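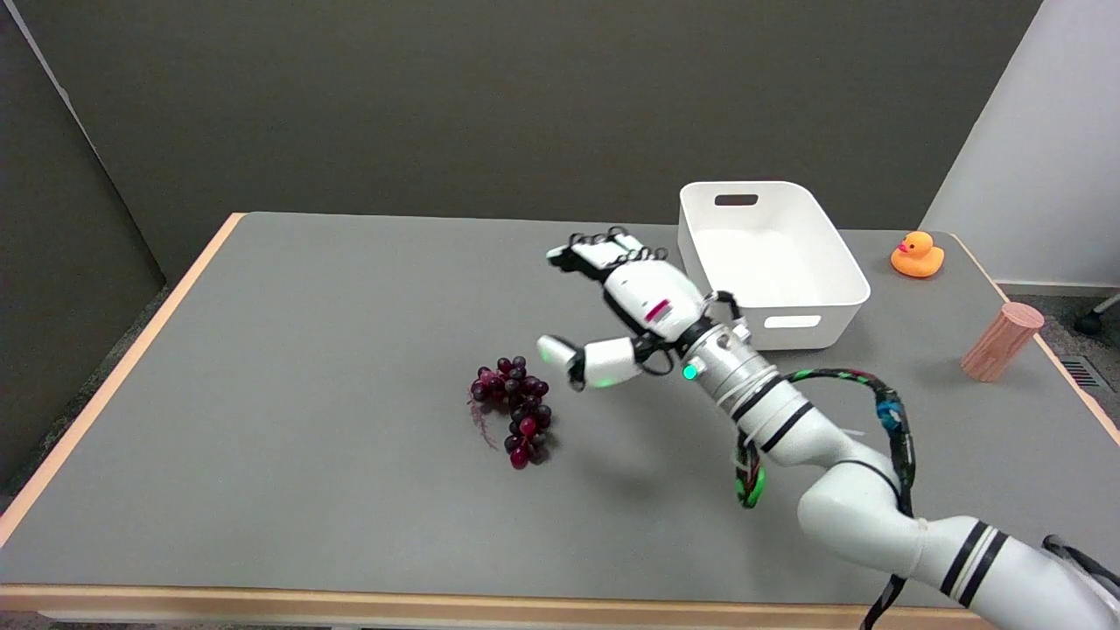 Remedios Estrella acha que o problema está no filtro do planejador e não na percepção, e pediu que eu repetisse os testes com a nuvem de pontos gravada antes de mexer em qualquer peso.

16/06/2026, bancada 2

Repeti. Com a nuvem gravada, o segmentador do Zirkora devolve o cacho de uvas como um único objeto em quase todos os quadros. Quando falha, separa o talo do resto e o centroide pula para a direita. O planejador recebe o salto, recalcula a pré-preensão e o punho oscila. Logo, os dois têm culpa.

Alterações no ramo kwok-preensao:
- janela do filtro de pose: de 5 para 15 quadros
- limite de replanejamento: só dispara com deslocamento acima de 2 cm
- laço de controle da mão mantido em 100 Hz
- amostras do planejador limitadas a 2,000 por consulta (o Kwok aceita mais, mas a latência estoura)

Cena: uvas, caixa branca, pato de borracha, cilindro de madeira. A caixa entra no mapa de colisão como sólido fechado e o planejador recusa qualquer trajetória de depósito por cima dela. Trocar pela malha aberta que o pessoal de Plakalstead fez em janeiro. Conferir as alças, a malha antiga não tinha os furos.

Abertura do polegar: a pose inicial vem do preset para esfera, inadequado para cacho. Falta preset próprio.

Pendências: calibração mão-olho (a de Gunham não serve nesta montagem), log de torque por dedo, rodar o lote com o filtro novo ligado e desligado.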